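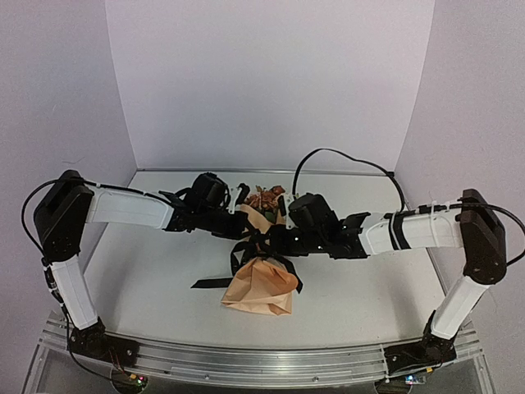
# Ramos envueltos: papel melocotón y cinta negra

¡Hola otra vez! Llevaba desde el invierno queriendo abrir una página solo para los envoltorios, porque siempre hablo de las flores y el papel se queda sin su ratito de gloria. Y a mí el papel me encanta – lo digo sin vergüenza, tengo un cajón entero que ya no cierra.

El color melocotón lo elegí por los tonos óxido de las flores. Con un papel blanco quedaban un poco tristes, y con el kraft de siempre se me apagaban muchísimo. Asuka Miyazaki, que me enseñó a envolver cuando yo todavía destrozaba pliegos a pares, me repetía que la falda de abajo tiene que abrirse con ganas, y que las arrugas no se planchan ni se disimulan. Le hago caso (casi siempre). La cintura bien ceñida, eso sí, y el nudo sin miedo.

## La cinta

Con las cintas soy una pesada, lo reconozco. Tuve una temporada de rafia, otra de terciopelo de Podis que se deshilachaba con solo mirarla, y al final he vuelto al negro, que va con todo y le da un aire serio a un ramo tan otoñal. Me gusta larga, que sobre por los dos lados, y esta además lleva unas letritas claras impresas que quedan muy finas sobre el fondo oscuro. Para cortar las puntas uso las tijeras pequeñas de Lim y siempre las dejo un poco en diagonal. 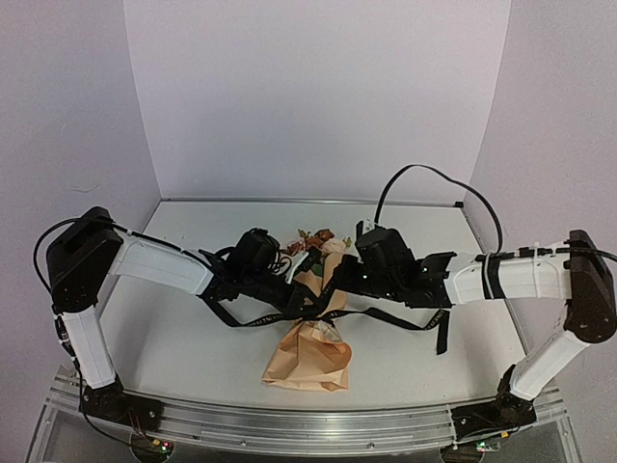
El color es lo que más me cuesta decidir cuando preparo un ramo así, y eso que tengo la libreta llena de pruebas. Todo en óxido se me hace pesado, y demasiado claro ya parece de boda. Por eso me gusta tanto la flor melocotón pálido que asoma arriba, al lado de la anaranjada: recoge el tono del papel y aligera el conjunto. ¡Y las puntitas de hoja verde amarillento entre las flores, qué bien le sientan!

En julio subiré los ramos de verano, con papel azul si Kolotora me lo manda a tiempo.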